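Olerel Live Sessions: Frequently Asked Questions

Tickets and entry

When do doors open?
Doors open at 7 pm for all evening sessions. The support act starts at 7.45 pm and the main set at 9 pm unless the event listing says otherwise. Set times are posted at the Furtado Hall box office from mid-afternoon on the day of the show and are subject to change.

Is seating allocated?
The balcony is reserved seating. The floor is general admission and standing only. A balcony ticket does not give access to the floor, and a floor ticket does not give access to the balcony.

How many tickets can I buy?
The limit is two per account during the presale and six per account in the general sale. Orders over the limit are cancelled and refunded in full, less the booking fee.

Can I transfer a ticket to another person?
Yes. Open the order in your Trirident account, select Transfer and enter the recipient's email address. The original barcode is voided as soon as the recipient accepts. Transfers close at 5 pm on the day of the show.

What happens if a session is postponed?
Tickets remain valid for the new date. If you cannot attend, request a refund within 30 days of the postponement notice. Requests made after that period are not processed. A change of support act is not grounds for a refund.

Is there an age limit?
Evening sessions are licensed and restricted to patrons aged 18 and over. Matinees are all ages, and patrons under 15 must be accompanied by a parent or guardian. Proof of age cards, passports and Australian driver licences are accepted, including digital licences. Photographs of physical ID are not.

Where is the entrance?
The main entrance is on the laneway side of the building. Step-free access is through the side door next to the loading dock — use the intercom and the front-of-house desk will release the door. The hall's postcode is 2512.

Can I park at the venue?
There is no public parking on site. The 69 bus stops outside the hall, and the last service leaves before most evening sessions finish. Check the timetable before you travel.

At the show

What can I bring in?
Bags up to A4 size are permitted. Larger bags must be checked at the cloakroom, which takes card payments only. Glass, cans, umbrellas and folding stools are not permitted. Empty plastic or metal water bottles are fine and can be filled at the taps in the foyer.

Can I take photographs?
Phones are permitted without flash. Cameras with detachable lenses, external microphones, tablets and selfie sticks require a media pass. Some artists apply stricter conditions, and these appear on the listing under Artist Notes.

How loud are the sessions?
Levels vary with the artist. Free foam earplugs are available from the bar and the front-of-house desk. Patrons sensitive to low frequencies should avoid the area in front of the subwoofers, which sit under the centre of the stage.

Can I leave and come back?
Pass-outs are issued until the main set begins. You will need both the wrist stamp and your ticket to re-enter.

Recordings

Are the sessions recorded?
Most are. A multitrack recording is taken from the stage splitter, with a pair of audience microphones hung from the balcony rail. Artists decide whether the recording is released, and some decline.

Where can I hear them?
Released sessions are published on the Wistum label, first as downloads and later on vinyl where there is enough demand. There is no fixed interval between a show and its release.

What format are the downloads?
Files are supplied as 24-bit FLAC at 48 kHz and as 320 kbps MP3. Both are included in the purchase price. Download links can be used up to five times, after which support can reset them.

Why do some songs from the night not appear?
The usual cause is publishing clearance for cover versions. Songs may also be omitted at the artist's request or where there is a technical fault on a key channel. Running order is otherwise preserved, and no overdubs are added — this is a condition of the series.

My record arrived warped. What should I do?
Email support with your order number and a photo of the disc on a flat surface. Replacements are sent where stock allows. Where the pressing has sold out, the order is refunded. Please keep the disc until the claim is settled.

For artists

How do I apply to play?
Applications for the winter program open in January through the Artists page. Submit two tracks, a stage plot and an input list. Links must stream without a login. Press kits are not required at this stage.

What backline is supplied?
A five-piece drum kit, one bass amplifier, two guitar amplifiers and a stage piano. Cymbals, snare and kick pedal are not supplied. Full specifications, including the monitor system and patch list, are in the technical pack sent with the offer.

Is a sound engineer provided?
Yes, one for front of house and one for monitors. Touring engineers are welcome and should send a show file before load-in.

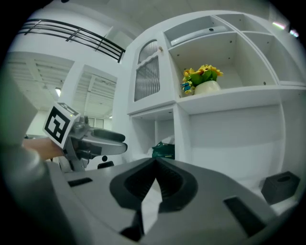

Two hand-held grippers, one held from the left.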